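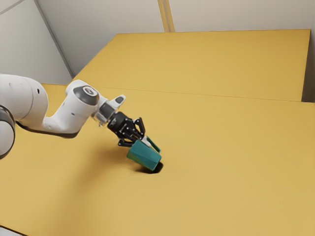 Mug task in the simulator, side view. The teal piece is in the gripper, low over the near table.

2023-10-16
Notebook, teleoperation, mug lift and place (Prunderov scene set)

Continuing with the remote-control demonstrations. The goal for the whole set is 480 accepted episodes. Before we go on with the big recording I wanted to do a small batch by myself, slowly, and write down everything that disturbs me. I recorded 18 episodes in the morning with the hand controller and looked at all of them after lunch. All in simulation, nothing on the real arm yet.

Setup, same as in the last entry except where noted:

Scene: two yellow tables, one mug, no distractors.
Input: hand controller, right hand, trigger for the gripper. Clutch on the side button.
Control: end effector pose, relative to the position where the clutch was pressed.
Software: Pleton recorder, the branch with the new time stamps.
Views on my screen: the side view large, the wrist view small in the corner. I can swap them with a pedal.

The clutch is still the thing which makes most trouble. When I press it, the arm takes my hand position as the new zero, and this is good. But if my hand is already moving at the moment of pressing, the first command is a small jump. In the playback you can see it as a twitch in the wrist. For me as the operator it is nothing, I correct it without thinking. For the training it is probably not nothing, the policy will learn the twitch together with the rest. I tried to hold my hand still for a moment before every press, and then the twitch is gone, but then every episode has a pause in the middle where the arm does nothing. So I have exchanged one bad habit for another one.

Idea: filter the pauses when we export, and keep the rule about the still hand. I prefer this to smoothing the commands. With smoothing we would change the motion exactly near the contact, where the small corrections are important.

The grasp. I used two ways of taking the mug and I should decide for one. First way is over the rim, one finger inside and one outside. Second way is across the body, with the fingers on both sides. The rim is easier to reach from the top and needs less turning of the wrist. The body grasp is more stable in my opinion when the mug is lifted, but the handle is in the way in many start positions and I have to go around it, and then I often run near the joint limit.

With the rim grasp the mug tends to tilt at the moment when it leaves the table. I think it is simply the weight pulling on one side of the contact.

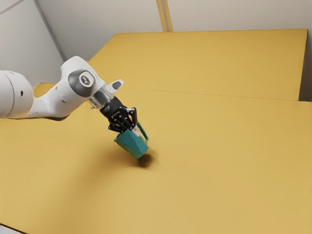

So the height of the lift should stay low in the first set. If the mug tilts and slips from a small height, it usually lands on its base again and the episode can be continued as a recovery. From a larger height it falls over and rolls, and after this I must reset. I want to keep some recoveries in the data, but only those where the operator corrects the error in one clear motion. In episode five I tried again and again to catch the mug by the handle and it became a very long and ugly recording. Marked as rejected.

Episode length. The shortest accepted one has 166 steps after cutting the beginning and the end. I was surprised that it is so short, it felt slow when I did it. The long ones are nearly always long in the same place, between the approach and the closing of the gripper. I hover above the mug, I look at the wrist view, I go back to the side view, I move a little, I look again. A person watching the replay would say that I am undecided, and this is correct.

What helped was to swap the views earlier. If I go to the wrist view already in the approach, I arrive better aligned and I close at once. If I stay in the side view until I am over the mug, I don't know how far I am in the direction away from me. The shadow on the table helps a lot with the height, less with this depth. I switched the shadows off for one episode, only to try, and it was really hard to judge when the mug touches the table. I put it down too early and pressed it into the surface. Shadows stay on, also for the operators at Landbridge, please check this in their config when we send it.

Note about the gripper trigger: the recorder saves the trigger value as a number between open and closed, but the simulated gripper follows it with delay. For fast closing, the saved action and the real finger position differ over several steps. I don't think this is an error, only we must be careful which of the two we give as the label. I would take the command, not the measured position. When the fingers are stopped by the mug, the measured position says "half open" while my intention was to squeeze. If we train on the measured value the policy will hold the mug too weak and lose it in the lift. We had something similar in December with the blocks.

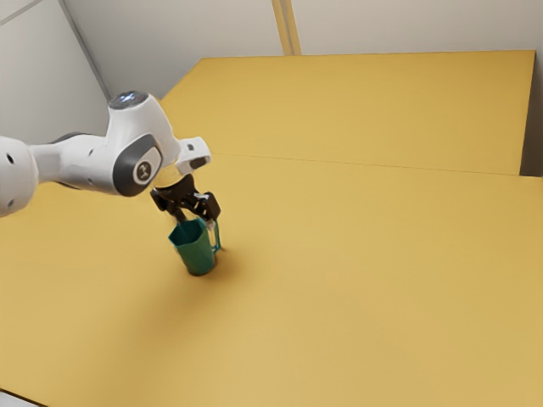 Is it allowed to regrasp inside one demonstration?
One regrasp is fine if the mug is standing on the table and the gripper opens fully before the second try. With more tries, stop and record again.

I write this rule down because it was asked already two times and each time I gave a slightly different answer. It should go also in the operator instructions, in the same words.

Other rules I would like to add to the instructions:

Start with the gripper open and away from the mug. I forgot the first one in three episodes and the arm started with closed fingers.

Don't drag the mug over the table to bring it to a better position. Lift it, even if only a little.

When the mug is placed, open, go straight up, then press stop. Not stop first. If the recording ends with the gripper still around the rim, the success check in Pleton doesn't count it, and I agree with the check.

If you sneeze, or somebody talks to you, press discard. The recording costs less than cleaning it later.

About the start positions. The random generator puts the mug mostly in the middle of the near table. Near the seam between the two tables I have almost no examples and this makes me nervous. The seam is a place where the contact can behave strangely. In one test I put the mug by hand in the scene editor so that the base was over the seam, and it was shaking a little even without the robot. I made a small issue for it in our list. Until it is repaired we should keep the mug away from the seam, and say it clearly in the description of the dataset, so that nobody later believes that this area is covered.

The handle direction is also not uniform. I see the handle mostly toward the right side. It is possible that the generator limits the rotation and we forgot to remove the limit from the older scene set. To check in the file, not to guess.

One more thing, on the comfort. After the batch my shoulder was tired, more than I expected. The controller is light but I hold it in the air the whole time. With the elbow on the armrest the motions were smaller and also more precise, only I needed the clutch more often. For long sessions I would accept this. I put the position scale lower, so that my hand moves more than the arm moves, and for the last part of the approach it was good. For the transport it is too slow. Two scales on a switch would be nice, but a switch means again a jump if it is done badly, see above.

The wrist view needs its own paragraph. In the replays I watched it large for the first time, without the side view next to it, and I understood better what the policy will get.
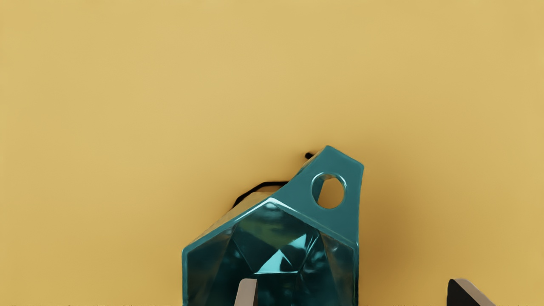 Radmila Osvald

Wrist view, what I noticed in the replays. When the mug comes close to the camera, only a part of it stays inside the view, and then the color and the edges are all there is to go on. I as the operator know where the rest of the mug is, I remember it from some seconds before. The network with a single image does not remember. So either we give it a short history, or we give it both views together. My vote is for both views first, it is the smaller change in the code.

I also considered mounting the camera a bit further back. It would make the mug smaller in the approach but we would see more of it at the closing. The real arm in the Lã room has its bracket fixed, and I don't want a simulated camera that we can't build. Question goes to whoever orders the brackets.

To do before the next session:

export the batch with and without pauses and compare the lengths
change the label for the gripper to the command value
check the rotation limit of the mug in the scene file
write the regrasp rule in the operator instructions
ask Landbridge which controller they have, the old one has the side button in another place
repeat the body grasp with the handle turned away, at least a few, before I decide for the rim

The raw files are in the Prunderov folder, subfolder with my initials. Episode five is still there, please don't use it.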